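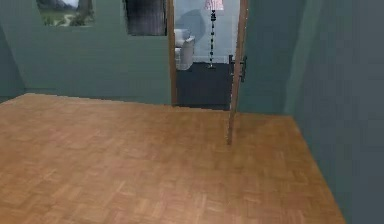
Visitors to the Gutitz open day in Tundwood asked most often whether a robot that learns to cross a doorway in simulation can cross a real one, and the reply from the test bench was that it can, provided the door is modeled as a moving part and the floor friction is set per room.

Tundwood, 19 October 2019 - Gutitz opened its navigation lab to the public and showed its indoor route planner, Gidgate, at work in simulated homes. Some 300 people attended.

The demonstration ran in 2 parts. In the first, Gidgate planned routes through rendered rooms with furniture, open doors and changes of floor surface. Guests could follow the planned path on a wall screen while the software recalculated it. In the second, the same planner was loaded onto a wheeled base and run on the lab's test floor.

Each simulated run was limited to 60 seconds. A run was logged as failed if the base touched a door, a frame or a piece of furniture, or if the time ran out. Logs from the day are available on request.

The room models come from Núñez, which has supplied Gutitz with interior scenes since 2012. The current set, delivered in July, adds doors that can be placed at any angle and thresholds between unlike floors. Wall color and lighting can be changed between runs - the planner is not told which values are in use.

Gidgate is in testing and is not on sale. Schools and firms that wish to book a lab visit should write to the Gutitz press office in Tundwood.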